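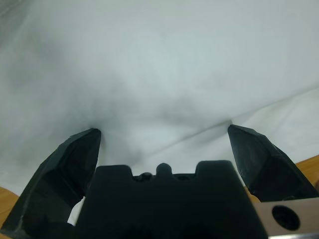 Ticket 3423
Subject: Wrist view freezes on visitor display during cloth folding demonstration
Site: Jevell open day, demonstration cell 2
Reported by: Damgaard site support
Assigned to: Vorkex integration desk
Priority: High (public event)
Status: Closed, follow-up pending

Problem reported
During the morning demonstration, the wrist camera view on the visitor display froze while the arm was approaching the cloth. The arm completed the fold and returned to its home position. The operator station continued to show a live view. The fault occurred again in the next demonstration, and the cell was taken off the program until noon.

Log
10:40 Ticket opened. Site support asked to leave the display running and save the cell log.
10:55 Log received. No motion faults or gripper faults recorded. The display client reports "buffer limit 1000 reached" at both freezes.
11:10 Display client restarted. View restored. Fault returned during a test run without visitors.
11:25 Camera cable reseated at the controller end. No change.
11:35 Display computer found to be connected through the guest network at Jevell. Measured delay to the cell controller was 808 ms, compared with 195 ms at the operator station.
11:50 Display computer moved to the wired cell network. Client restarted and buffer cleared.
12:05 Three full folding cycles completed with no freeze. Cell released to the event staff.
15:30 Afternoon demonstrations completed. No further reports.

Cause
The display client does not discard old images when the connection is slow. Once the buffer is full, the last image remains on the screen and no warning is given.

Action required
1. Damgaard to add the wired connection to the setup sheet for all public demonstrations.
2. Vorkex to request a corrected display client from Ovemska. The request is to include both log files.
3. Until the correction is received, event staff are to restart the client before each demonstration.

This ticket will be reopened if the fault returns at the November open day.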